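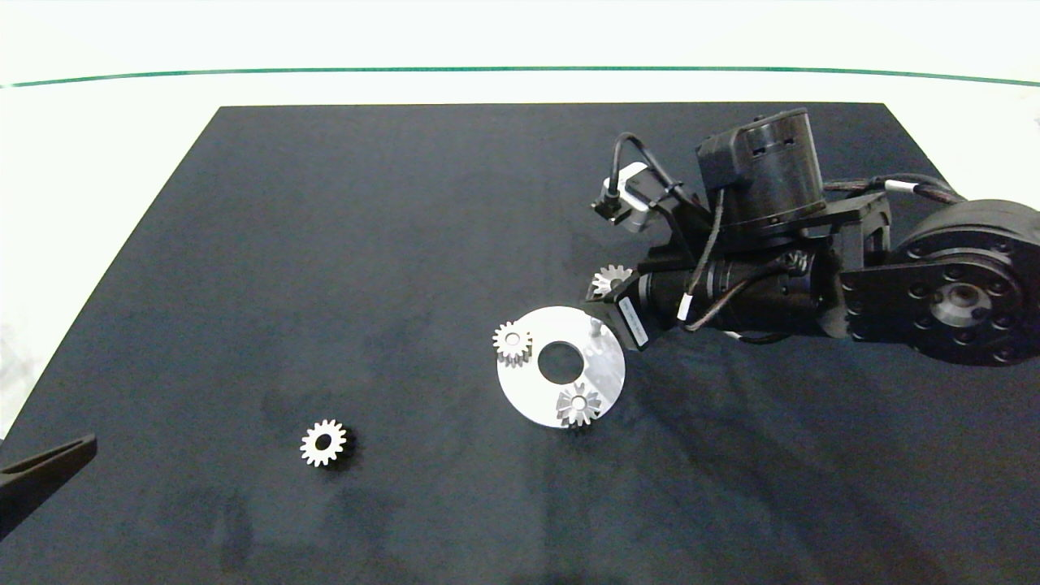 Holmgren Window Screen for Vacant Housing

Supplied by Tutside to housing authorities, landlords and contractors. Page updated January 21, 2025.

The Holmgren is a perforated steel screen fitted over the window openings of unoccupied homes. It replaces plywood boarding on properties that are due to be repaired, sold or let again. The perforations pass daylight and air, so rooms can be inspected without temporary lighting and damp is slower to build up.

Screens are clamped from inside with two horizontal braces and threaded rods. No fixings are driven into the frame or the masonry.

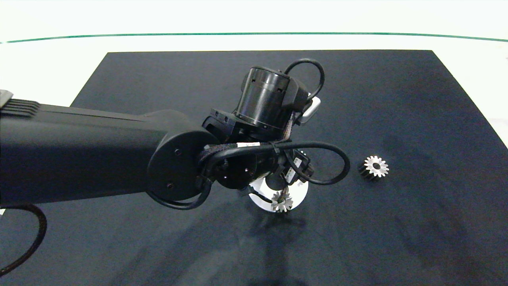
Can the screen be painted?
The front face takes any exterior acrylic paint once the factory coating has been lightly sanded. Keep paint out of the perforations — blocked holes reduce airflow.

Standard width is adjustable up to 52 inches. Wider openings need two screens joined with the Skunitton center strip, ordered separately. Each screen is supplied with braces, rods, locking nuts and one key.
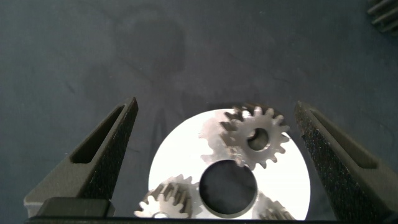
The locking nuts accept only the supplied key. Replacement keys are issued against the order number, and the account holder must sign for them.

Rental is charged per opening, with a minimum term of 12 weeks. Orders of over 50 screens are surveyed on site before dispatch from the Lavine depot.
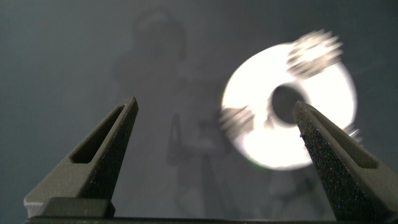

Removal takes two people and leaves the reveal unmarked if the rubber pads were fitted. Pads should be replaced at each new installation.

Quotations: Oratile Mabuza, Tutside rental desk.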